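Kitchen automation at Graltent: questions from staff
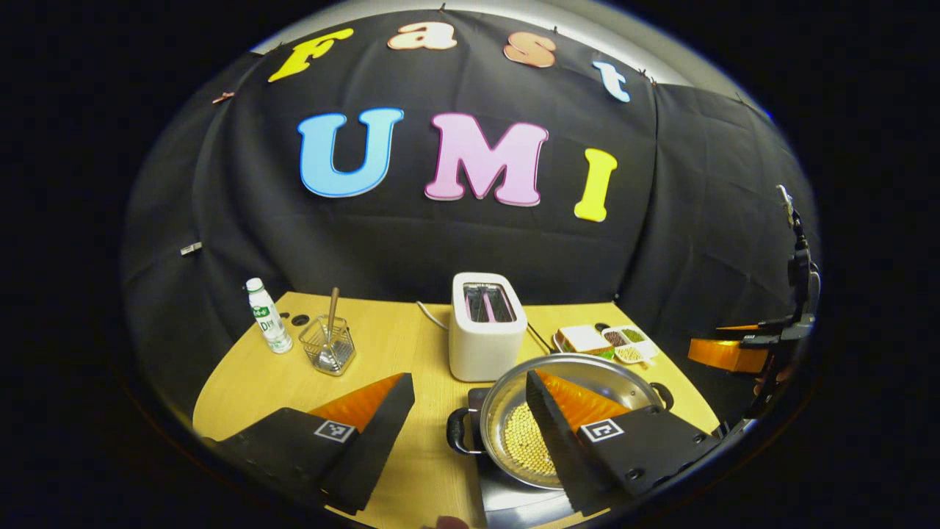
The practice table, with the gripper over the soybean pot.

Last updated in April. If your question is missing, ask Thérèse Bouchard in the staff office or leave a note in the tray by the rota.

What is being automated?

Simple, repeated jobs in food preparation: picking up a utensil, moving beans from a tray to a pot, putting bread in the toaster. The project is called Zumix. Cooking for service, tasting and plating stay with the kitchen team.

Who teaches the robot?

You do, if you want to. A member of staff does the job with the hand-held gripper and the recording is used for training. You do not need to know anything about computers. Amrit Lapointe runs the first session with each person and stays in the room until they are happy to carry on alone.

Will anyone lose their job?

No posts are being cut as part of Zumix. The agreement with staff covers everyone on a permanent or fixed-term contract. If a task moves to the robot, the hours spent on it are given to other kitchen work, and your line manager must talk to you before your duties change.

Do I have to take part?

No. Recording is optional and saying no does not affect your shifts. You can also stop after you have started. Tell Thérèse so she can take you off the list.

Is it paid?

Yes, at your normal hourly rate. Recording time counts as working time and goes on the timesheet under Jumell, the name payroll uses for the project.

How long is a session?

Most are 70 minutes, including a break. Nobody should record for longer than that in one shift. The gripper gets heavy on the wrist, so swap hands or put it down when you need to.

How many times do I repeat a task?

We ask for 100 good recordings of each task, shared between everyone on the list. Dropped beans and missed grabs are fine. Mark the recording as a miss and start again.

Will the recordings be used to judge my work?

No. Managers cannot open them. They are stored under a number, and your name is kept on a separate list.

When can I book?

The practice table is free from 8 in the morning until 7 in the evening. Book through Tello, the same page you use for leave.

What happens to the food?

Anything used on the practice table is kept apart from the main kitchen and must not be served or eaten. Use the bin marked for it when you clear up.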